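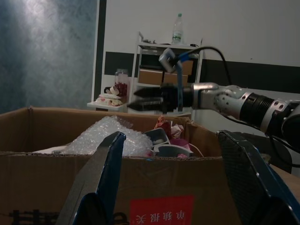

Open box, bubble wrap still inside.

Setting up your Plelotico desk fan

Bhardwaj

I'll walk you through it, it's quick!

1. Lift out the base and save the packing.

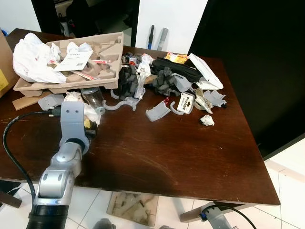
Bhardwaj

2. Push the pole into the base and turn it till it clicks (mine took two tries).

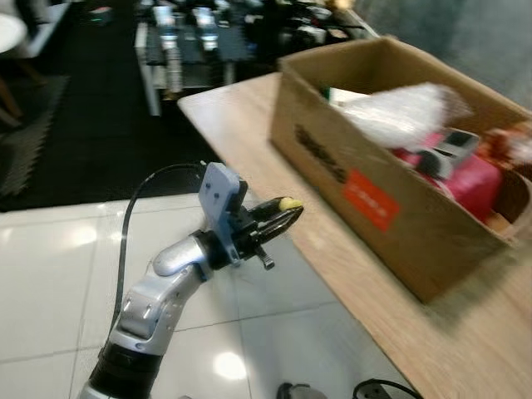 Last changed: 18/02/2021

3. Snap on the front grill. Caution: keep the plug out of the wall till that's done!

Note: I run mine on low for 60 minutes the first time. 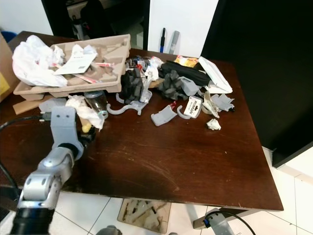 4. Plug it in and pick a speed. I like low for sleeping, but in August I go straight to high.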